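Cituder Edition: String Quartets of Bohumila Beneš

Two-disc set, catalog no. 2299. Played by the Lelwood Quartet. Recorded by Tomos Landeg at 24-bit resolution in Wirley Hall. The second quartet is given in the 1961 revision, which restores 55 measures to the slow movement. Gut strings are used on disc 1 only. 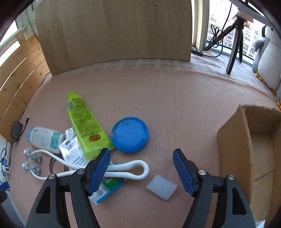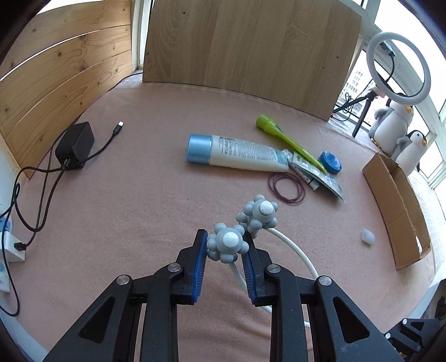
Booklet notes by Eduard Zelenák, in English and Czech. Scores are sold separately under order no. 614.

Related items
Boris Malý: Piano Trios
Janka Dvořáček: Songs
Nasution: Works for Cello

This site uses cookies. Accept | Settings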